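To: Members' list, Claltlow Residential Market Group
From: Secretariat
Date: 6/23/23
Subject: Re: Completed sales, April return

Dear members,

Thank you to those who replied to the April return. The point raised below has come up from several offices, and the reply is therefore sent to the full list.

> The April table gives 619 completed sales for the
> Claltlow district, but our own office in Jendberg
> had 19 sales that month and I can find only 15 of
> them in the breakdown. Were the other 4 left out,
> or have they been moved to another month?

The 4 sales have been moved. The return counts a sale in the month in which the keys are handed over, and these were agreed in April but completed later. They will appear in the next table. The district total of 619 stands.

Members have also asked about the number of homes on the market. The figure of 1,158 covers houses and flats offered for resale. New homes sold directly by a builder – including the first phase at Mirix – are recorded separately and should not be added to it.

Offices which still use the old form are asked to change to the new one before sending their next return. Copies may be had from the Sárközi office on request. 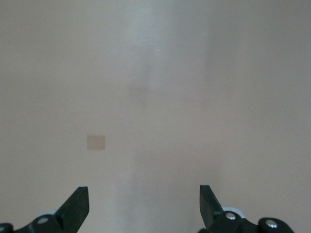 Small brown square on a pale surface.

Corrections to the April return should reach the Secretariat in writing, with the completion date given for each sale. Corrections sent by telephone cannot be entered.

Yours faithfully,
The Secretariat
Claltlow Residential Market Group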